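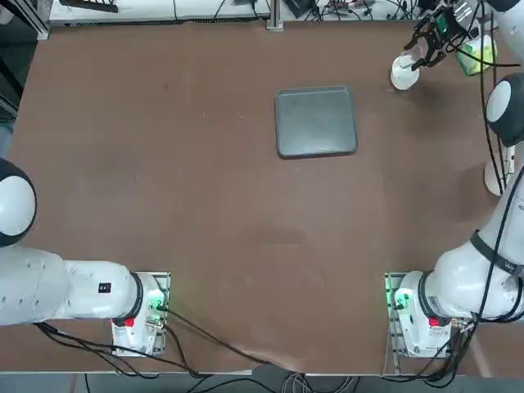 *The Ivura bench with both arms mounted. The right-hand gripper is at the rim of the white cup; the grey tray is near the middle of the table.*

**Nakimer releases Edetti 7, a planning and control package for two-arm workcells**

Wed 6 May

Nakimer has released version 7 of Edetti, its motion planning and control software for pairs of robot arms sharing one work surface. The release replaces the grasp planner, adds a cable model to the collision checker and changes the way the two arms are scheduled. It is available to existing licence holders from today.

Edetti runs on a single Linux workstation. It reads the camera and joint data, keeps a model of the table and everything on it, and sends joint commands to both arms from one control loop. Earlier versions ran a separate loop for each arm and passed messages between them. That arrangement allowed one arm to act on an out-of-date position for the other, and customers had to set wide safety margins in the middle of the table to make up for it. With the single loop, the default margin between arms drops from 138 mm to 40 mm.

**Rim grasps**

The new planner treats open containers as their own class of object. For cups, beakers and pots it looks for the rim first, fits a circle or ellipse to it, and proposes finger positions along the edge. Side grasps are still generated but are ranked lower when the approach is from above. The planner also takes account of the space each finger needs outside the container, so a cup standing close to a carton will be approached from an angle that keeps the outer finger clear.

Low, flat objects are handled differently. A tray with a raised edge is stored as a surface with a border, and can be used as a target for placing as well as an object to be moved. Placing on a tray uses the height of the inner surface. Version 6 used the height of the rim, which caused objects to be released too early.

"Most of the work went into cases that look simple," said Cristian Lozano, head of motion software at Nakimer. "A plain white cup gives the depth camera very little to go on, and the old planner would sometimes fit the grasp to the shadow. We now require the rim to be found in several readings before a grasp is accepted. If it isn't found, the arm holds its position and reports why."

**Cable model**

Cables fixed along the outside of an arm are now part of the collision model. The user enters the points at which the bundle is tied down and the slack between them, and Edetti builds a swept volume for each section. The volume is recalculated as the joints turn. Paths that would pull a section tight, or drag it across an object on the table, are rejected at the planning stage.

The same data is used by the camera module. Where an arm or its cables hide part of an object, the hidden part is marked as unknown. It is not treated as free space, and no path is planned through it until another reading has cleared it.

**Scheduling**

Tasks are written as a list of steps with no arm assigned. Edetti assigns each step according to reach, the position of the other arm and the time needed to get there. An arm with nothing to do is parked outside the shared zone. Users who want a fixed assignment can set one for any step, and the scheduler will work around it.

**Trial at Ivura**

Version 7 was tested at Ivura, the contract laboratory fit-out firm, on a bench carrying two arms on clamped plates along the near edge. The trial covered picking up containers, moving them across the table and setting them down on a tray. It ran on 13 task files supplied by Ivura, each of them first written for version 6 and converted with the tool included in this release. Over the trial period the bench logged more than 138 hours of running time.

Two faults were found and corrected before release. The first was a rounding error in the conversion tool that shifted tray positions slightly when a file had been saved in inches. The second affected the log viewer only.

**Known limits**

- Transparent containers are not supported by the rim finder. Side grasps must be set by hand.
- The cable model assumes that tie points do not move. A strap that slips must be measured again.
- Handing an object directly from one arm to the other remains a test feature and is switched off by default.
- Calibration files from version 5 and earlier cannot be converted.

**Availability**

Edetti 7 is supplied as a download. Customers on a current support plan receive it at no charge. The conversion tool, the cable measuring guide and the full change list are in the same package. Support for version 6 continues for 13 months. New licences are sold through Nakimer and through its distributor, Montoya, which also carries out installation and on-site calibration.

**About Nakimer**

Nakimer develops planning and control software for small robot workcells. Its products are used in laboratories, light assembly and training workshops.

**Press contact**

Nakimer Press Office. Technical questions about this release should be marked for the attention of Cristian Lozano.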